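The Josta Job

Wálter Apaza started making radios in the room behind his aunt's bakery in Grirkeck, and by the time he was thirty he had moved across the yard into a shed with a proper lock. The radios were for fishing boats. They did one thing, which was to tell the harbour where you were, and they did it in weather that drowned most other sets.

He sold 62 in the first year. Each one had his initials scratched inside the lid. His aunt kept the orders in an old flour ledger and wrote the customers' names in capitals, as she did for wedding cakes.

In September a woman came down from Josta. She stood in the yard with her coat buttoned to the neck and said her company ran ferries and wanted 230 sets before the spring.

"I make two a week," Wálter said.

"Then you'll need a bigger shed."

She left a drawing of the case they wanted, which was uglier than his, and a cheque for a quarter of the money. He put the cheque under the ledger and didn't bank it for nine days.
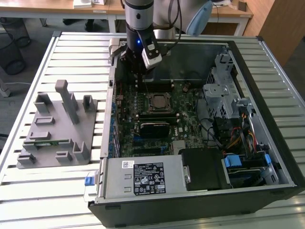 An open computer tower on the work table.

What bothered him was the oscillator. He tuned every one by hand, with the bakery ovens off, as the heat came through the wall and pulled the frequency. You couldn't do that 230 times. His aunt pointed this out before he did. She also pointed out that she couldn't keep the ovens off all winter and still call it a bakery.

So he went to see Rai, who had taught him to solder and who now lived above the chandler's and repaired hardly anything. Rai read the Josta drawing twice and asked what the ferry people would do if a set drifted.

"Send it back, I suppose."

"And if it drifts when they're in fog?"

Wálter said nothing. Rai made tea and found a tobacco tin with a small, thick-walled metal box in it, the kind the navy had used. You put the crystal inside, he said, and kept the box warmer than any room would ever be. After that the ovens could do as they liked.

It took until the new year to make one that worked. The first cooked its own wiring. The second held steady for a night and then wandered off while he was asleep on the bench. The third he put on the roof in the sleet — his aunt held the ladder — and it didn't move at all.
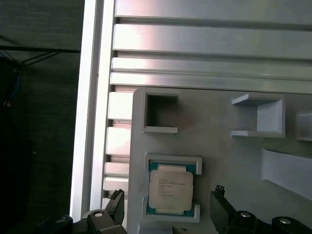 He took on two lads from the net loft and a girl called Grusemura, who was quicker than either of them and told them so. They worked in coats. By the first week of the spring they had 103 sets packed in flour sacks, and the woman from Josta was on the telephone.

"You're short," she said.

"I know."

"Are they good?"

He looked at Grusemura, who had the back off number 104 and was scratching something inside the lid. They were her own initials, next to his.

"They're good," he said, and asked for six more weeks. She gave him four.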